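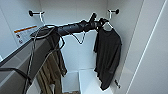 Section 7 of the Brolldale household manipulation practice has now been open for comment for one full cycle, and the working group wishes to settle the wording on enclosed spaces before the text goes to the printer. The current draft treats any storage space with walls on three sides as a "confined reach" and requires a reduced speed limit whenever the forearm is inside it. Several sites have asked whether an ordinary clothes closet should fall under this rule. Our position is that it should. When the forearm lies along the line of the rod and the gripper is up at the hook of a hanger, the elbow has very little room on either side, and garments and wire hangers are within reach of every joint past the shoulder. The draft wording is as follows:

> 7.2 While any part of the forearm is within a confined reach, joint speed shall be held to the reduced limit. The operator shall keep one hand at the stop control.
>
> 7.3 Loose items that are not part of the task shall be removed from the confined reach before the run, or entered on the run sheet.
>
> 7.4 Safety labels within the confined reach shall not be covered, moved or removed for the purpose of the run.

Comments are requested in this thread. Please cite the clause number.

*brolldale_practice_desk, November 16, 2020*

---

The Savar site supports 7.2 and 7.4 as written. We cannot support 7.3.

Our reason is practical. The purpose of household work is to show that the system can operate among household things. If the operator clears the closet down to the one hanger that matters, the run is safe and tells us very little. The "or entered on the run sheet" option appears to solve this, but at our site the sheet is filled in by the person at the stop control, and 7.2 now wants that person's hand to stay where it is. The two clauses need to be read together.

We propose that 7.3 be limited to items that can snag a joint or a cable. Wire hangers would be covered. A folded sweater would not.

*savar_ops*

---

Reply to savar_ops on 7.3. The sheet is completed before the run begins, so there is no conflict with 7.2. The draft could say this more plainly, and we will add "before motion is enabled."

On limiting the clause to snag hazards, the working group considered this last year and set it aside. Operators did not agree on what counted. A shirt sleeve was listed by some and left off by others.

*brolldale_practice_desk*

---

I write on behalf of the Kushwaha test floor. We reviewed 1,041 run sheets against the draft, and 68 of them recorded a stop while the arm was working in or next to storage furniture. The larger share of those stops took place outside anything the draft would call a confined reach. They took place low down, near cabinet bases and bins, where there is no third wall but where the operator's view of the fingers is poor.

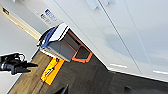 The present definition depends on walls, and we believe it should depend on view. We suggest this text for 7.1:

> A confined reach is any space in which furniture or fittings prevent the operator, from the normal operating position, from seeing both fingers of the gripper and the nearest fixed surface at the same time.

Under this wording a closet would still qualify in most cases. So would the underside of a cabinet. An open bookshelf at chest height would not, even where it has sides and a back.

We also ask that hanging tags be named in 7.3. They move when touched, and our operators have stopped more than one run in order to hold a tag out of the way by hand, which no rule at present forbids. It ought to be forbidden.

*kushwaha_floor_safety*

---

The last point is a serious one. Reaching in by hand during a run is already barred by clause 4.1. If it is taking place, the matter is one of training, and another clause in Section 7 will not correct it.

*savar_ops*

---

With respect, clause 4.1 bars entry to the work area "while motion is enabled." The operators in question had pressed pause. Pause does not disable motion on our units, and the panel wording does not make that clear. We have since changed our own local rule to require a full stop. We would still prefer to see it in the common text.

*kushwaha_floor_safety*

---

Agreed on that point, and I withdraw the remark about training. Savar would second an amendment to 4.1 replacing "while motion is enabled" with "unless a full stop has been confirmed at the panel."

I remain opposed to a definition based on view. Our operating position changes between runs, and at times within one. A space would be confined in the morning and open in the afternoon.

*savar_ops*

---

Collard site. We have so far only read along, but the view question affects us more than most, as nearly all of our work is against walls and tall fittings. For that work the operator relies on the wrist camera for the final approach.

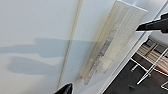
It is our experience that the wrist view is good for judging the fingers and poor for judging the distance to a flat, pale surface. If 7.1 is rewritten as Kushwaha suggests, it must state whether a camera view counts as "seeing." We would say that it does not count on its own. An operator who has only the wrist view should be working at the reduced limit, whatever the shape of the space.

We would add two smaller items.

- Thin plastic parts mounted on a wall should be listed on the run sheet when the gripper will pass near them. They flex, and our contact threshold does not always trip on them.
- The reduced limit should apply on the way out as well as on the way in. The draft says "while any part of the forearm is within," and some operators read this as the approach only. Up to 90 percent of our attention in training goes to the approach, and the exit is where habits are weakest.

*collard_site_lead*

---

The desk thanks all four sites. The following will go forward.

1. Clause 4.1 will be amended as Savar and Kushwaha propose.
2. Clause 7.2 will read "on entry, during work and on exit."
3. Clause 7.3 will gain "before motion is enabled," and will name hanging tags and thin plastic fittings among the items to be listed.
4. Clause 7.4 drew no objection and is closed.

The definition in 7.1 is not settled. The wall-based wording will stand in the printed text, with the view-based wording carried as a note, and the matter will be taken up again in December.

*brolldale_practice_desk*

---

Kushwaha accepts items 1 through 4. We ask that our objection to the wall-based wording be recorded with the note. Our local rule will continue to use the view test.

*kushwaha_floor_safety*

---

Does the note bind sites, or is it advice only? Our run sheets are printed in bulk and I would need to know before reordering.

*savar_ops*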